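厨房笔记 > 饮品与器具 > 葡萄酒保存

开瓶之后:剩酒的保存与入菜

2023年4月15日 文/格莱尼丝·帕里(Glenys Parry)

葡萄酒开瓶后的变化主要来自两方面:氧化和挥发。氧化使果香减弱,颜色转褐;醋酸菌在有氧条件下把乙醇转化为乙酸。家庭保存的目标是减少酒液与空气的接触面积,并降低温度。

一、换小瓶。剩半瓶酒时,塞回原塞的效果有限,瓶内仍有大量空气。准备容量为375毫升的螺旋盖小瓶,洗净、沥干,开瓶后立即灌满至瓶口,旋紧。灌装时瓶口倾斜,让酒沿内壁流下,减少气泡。开瓶时即分装,优于喝到一半再分装。

二、冷藏,红酒同样适用。冰箱冷藏室设在4℃左右。瓶身直立,液面面积最小。门架温度波动大,宜放内侧层板。红酒饮用前取出,室温放置二十分钟即可。

三、保存期限。轻酒体白葡萄酒和桃红,冷藏三天;酒体较重的红葡萄酒,三至五天;起泡酒须用专用夹扣式瓶塞,一至两天。加强型酒可放数周。Jasa牌手动抽气塞我用了7年,橡胶阀片换过一次。它对静态酒有一定作用,对起泡酒无效,抽气会把二氧化碳一并带走。

四、杯具气味。剩酒味道异常,有时问题出在杯子。柜内倒扣存放的杯子容易积下木料味和油烟味,应正放,使用前用清水冲一遍。洗涤剂残留会压低起泡酒的气泡,冲洗时间要长于洗涤时间。擦杯布单独清洗,不加柔顺剂。

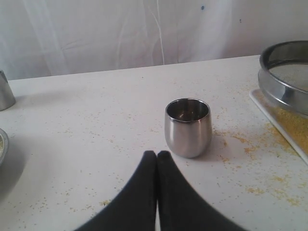
水垢用白醋与温水按一比四兑开,浸泡十分钟,软布擦拭后冲净。钢丝球和含氯漂白剂不要用在不锈钢上,前者留划痕,后者可造成点蚀。带金边的玻璃杯不浸醋。醒酒器内壁的色渍可用粗盐加少量冰块摇洗,薄壁器皿除外。

五、冻成冰块。超过饮用期限但未变酸的酒,倒入硅胶冰格冷冻。酒精会降低冰点,冻出的块比水冰软,脱模后立即装入密封袋,排出空气,标明红白和日期。每格容量先用量勺测定并写在袋上,做酱汁时可直接按块计量。冷冻保存三个月,之后香气明显下降。

六、入菜。酒应在加高汤之前下锅,中火收至原体积的三分之一,再加其他液体。收汁不足,成品带生酒味;收汁过度,单宁和酸度集中,口感发涩。奶油类酱汁先收酒、后加奶油,次序颠倒易结块。铝锅和未养好的铸铁锅会与酸反应,产生金属味,宜换不锈钢或搪瓷锅。甜型酒收汁后糖分浓缩,火力调小,防止焦底。

七、做醋。已经发酸的酒不必倒掉。广口玻璃罐内放酒与水,比例二比一,加入未经巴氏杀菌的活醋,罐口覆纱布,避光,室温保持在20℃以上。两个月后开始试味。出现绒毛状霉斑即整罐弃去。罐子远离正在酿造的酒和酵种。

读者留言

Ieuan Rees:换小瓶的办法试过,灌满确实是关键。留一指空隙的那瓶,第三天已经有苹果皮味。

Efa Gronow:请问酒冰块可以直接放进桑格利亚吗?

Glenys Parry:可以,但化得快,饮用前再放。

Olanrewaju Omoregie:第六条补充一点,炖牛肉我收到将近一半就加汤,后面还要炖三小时,没有生味。收到三分之一适合短时间的酱汁。

Eluned Ruddock:醋罐我放在热水器旁边,七周就够酸了。纱布要扎紧,果蝇很会钻。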